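Switching to returnable bottles, one year on

Last July I stopped buying drinks in plastic and single-use glass and moved the whole household over to returnable bottles. A few readers asked for an update after the first post, so I've written down how it works day to day, what it costs, and what I would do differently.

How it started

We live in Zeromdale, which has had a deposit shop on the main street for as long as I have lived there. I walked past it for years. I assumed it was for restaurants, and the front of the place does look like a warehouse. Then our recycling pickup went from every week to every other week, and the bin in the garage was full by the second Monday. Most of what was in it was bottles. Sparkling water, mostly, with some juice and the odd soda.

I went in on a Saturday and asked how it worked. You pay for the drink, you pay a deposit on each bottle, and you pay a separate deposit on the crate. When you bring the bottles and crate back you get the deposits off your next bill, or in cash if you ask. There is no membership and no app. I left with 2 crates and a paper receipt, which I was told to keep and which I lost the same day. Losing it made no difference.

What we buy

Sparkling water makes up most of it. The shop carries a local brand called Florico that comes in two strengths, and we settled on the stronger one after trying both. It holds its fizz overnight if the cap is on tight. The caps are metal screw caps and they do wear. If one feels loose when you first open the bottle, drink that bottle the same day.

For juice we buy Halvorsen apple, which is cloudy and comes in a wide-necked bottle. It is sweeter than I like on its own, so we cut it half and half with the water. The kids drink it straight. Halvorsen also does a pear juice in the fall that sells out quickly, and a rhubarb one that I would not buy again.

We tried milk in returnable glass for a couple of months and gave it up. The dairy rack is restocked early in the morning and empty by lunch, and I could never get there at the right time. We went back to cartons. I don't feel great about it, but the cartons are light, they stack, and they are there when I need them.

Beer I only buy when people are coming over. The selection is fine if you like lager.

What it costs

I kept the receipts from the second trip onward and added them up in the spring. Over the months I tracked, we paid slightly more per bottle of water than we used to pay at the supermarket, and slightly less for juice. It evens out. What I did not plan for was the money tied up in deposits. At one point I had $56 in bottles and crates sitting in my own garage. You get it all back, but it is still money you can't use for anything else, and if your budget is tight the first month will feel expensive.

Breakage costs a little too. We have broken 4 bottles so far. Three of those went in one accident on the garage steps, when I tried to carry a crate in one hand and a bag of dog food in the other. The shop doesn't refund broken bottles, and I think that is fair.

Storage

Full crates are heavy and they need a flat floor. I started with them in the kitchen, next to the back door, where everybody kicked them. Then I tried the hall closet, but the floor in there slopes toward the wall and the crates slid every time the door closed. They ended up in the garage on the shady side, on top of an old door laid flat over some bricks. It keeps them off the concrete in winter and makes the lift a bit easier on the back.

I keep empties and full bottles in separate crates. This sounds obvious, but for the first few weeks we put empties back wherever there was a gap, and someone was always pulling out a bottle and finding nothing in it. Now the full ones are on the left and the empty ones are on the right. When the left side runs out, it is time to go to the shop.

Heat is something to watch. Our garage gets hot in August, and warm sparkling water foams over when you open it. I bring four bottles in at night and put them in the fridge for the next day. In a cold snap the opposite happens, so when a hard freeze is forecast the crates come back into the kitchen and get kicked for a couple of days.
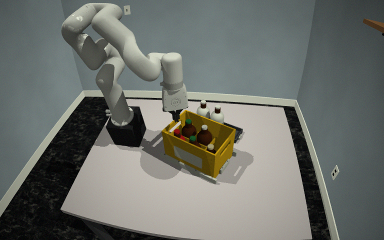
Carrying and driving

I have carried crates by hand, in a wagon, and in the back of the car, and the car is the only way I would do it now. The wagon was fine on the way there with empties. Coming back with full bottles, uphill, on a sidewalk with tree roots under it, I had to stop at every corner.

In the car, put the crate on the floor behind the front seat if it fits. In the trunk it slides, and the noise is terrible. If the trunk is the only option, wedge it with a folded blanket on the side facing the seats. A half-full crate rattles more than a full one, so I spread a dish towel between the bottles when I return just a few.

To lift, get close to it, bend your knees and use both hands. I have already mentioned the steps.

I did buy one thing to help, a folding hand cart made by Liltov. It carries two crates stacked, with a strap over the top. The wheels are a little small for gravel and the strap has started to fray where it goes through the buckle, but it has saved me a lot of trips between the driveway and the garage. I would buy it again. I would not pay full price for it, and it goes on sale often.

Rinsing and returning

You don't have to wash the bottles. The shop asks that they be empty and free of anything that wasn't in there to begin with. I give the juice bottles a quick rinse anyway, or they draw fruit flies in the summer. Water bottles I leave alone. Put the caps back on. It keeps bugs out and protects the thread at the neck, and the shop wants the caps back too.

Labels can stay. I spent an evening soaking them off before my first return, and it was wasted effort.

Go on a weekday if you can. Saturday mornings there is a line out to the parking lot, and most of the people in it have a month's worth of bottles. I go right after dinner, when the shop is quiet. They close the return counter before they close the store, so check the sign on the door. I have driven home with a car full of empties once for that reason.

If you buy from more than one place, ask before you mix bottles. Our shop takes back only the kinds it sells. I once had a few odd ones left over from a party and ended up using them as vases.

Has it made a difference?

The recycling bin now lasts the two weeks with room to spare. That was the problem I set out to fix, and it is fixed. A reader wrote after the first post to say that heavy glass driven around by truck may not beat a light plastic bottle, and I take the point. It depends on how far the bottles travel and how many times they get refilled. Both of our main drinks are bottled within an hour of here, and some of the bottles we get are so scuffed around the middle that they must have been through many hands. I don't have better numbers than that. If the bottler were on the other side of the country, I would think about it again.

We also drink more water than we did, though I put that down to having it cold in the fridge every morning.

What I'd change

I would start with one crate and see how long it lasts. I would buy the cart in the first month. I would skip the rhubarb. And I would put a hook by the garage door for the bottle bag, which I have been meaning to do since the fall and still haven't done.

Next up is the post on the leaking rain barrel. It's a long one — 1536 words in draft and I haven't reached the part about the spigot yet.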